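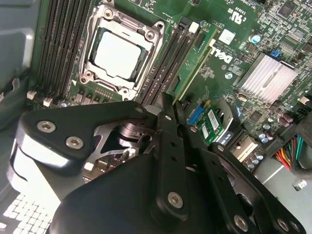
Les soirées à texte

La compagnie Durkevel reprend en novembre son conte d'hiver dansé, avec récitant. J'y retournerai, par faiblesse. Mais pourquoi faut-il qu'une voix grave m'annonce la neige quand 13 danseurs grelottent déjà très bien sans elle ? À Fendton, l'an passé, j'ai subi presque 1000 vers en deux actes. Mon voisin dormait, bercé par les adjectifs. On me répond que le public aime comprendre. Soit. Qu'on lui vende donc le livret, 18 euros, et qu'on laisse le récitant rentrer chez lui avant le dernier train.

29/07/2021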